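Chapter 4
Who Gets Picked? Selection in Small Winter Sports

Most people imagine that a national curling team is chosen by finding the best players and handing them a tracksuit. Selectors would like to imagine this too. In practice they have a budget, a deadline and a great many opinions, most of them from parents.

Take Wandbridge, a club with 21 members and one sheet of ice. When its skip, Trevor Tremblay, was asked to put forward a junior side, he chose the four who could get to the rink by six in the morning. They lost heavily, but they were punctual.

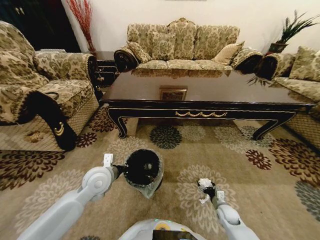
Photo: Eun-seong Seo

Larger bodies do things with more paperwork. The Gikerora trials draw 200 hopefuls each June and score them on draw weight, sweeping and something called 'team fit', a phrase we shall treat with suspicion until section 4.3.

This chapter looks at three ways of choosing a team: by trial, by ranking and by invitation. Each has its defenders – usually the people it selected. As you read, keep in mind a squad you were once left out of, and ask which method was used. Key terms are listed at the end of section 4.4.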